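Draverby Cut: towpath work and lock closure

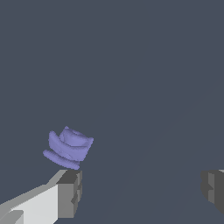 The towpath between Rutherford Bridge and the Sturnosside basin will be closed for resurfacing from 27 June 2019, and walkers should follow the signed route along Mill Lane. The work covers the worst stretch, where the edge has been slipping into the water since January. Boats can still pass, but please go slowly by the work barge and do not moor within 20 yards of it. Stop planks will be put in at Lock 5 once the path is done, so the lower gates can be repaired, and boaters heading for Cumport should allow for a wait at the landing. Warrick Bolger is repainting the mooring markers at the basin, and the visitor spaces will change from white to lavender. Long-term moorings stay as they are.

The water point by Lock 2 is working again. The one at Rutherford Bridge has a slow tap and is best left for topping up.

Paraskevi Psarras is taking names for the evening walk to Cumport, limited to 16 people. Wear boots - the field path past the winding hole is soft at the moment. Dogs are fine on a lead.

Questions about the lock work go to Rochelle Whitelaw at the basin office.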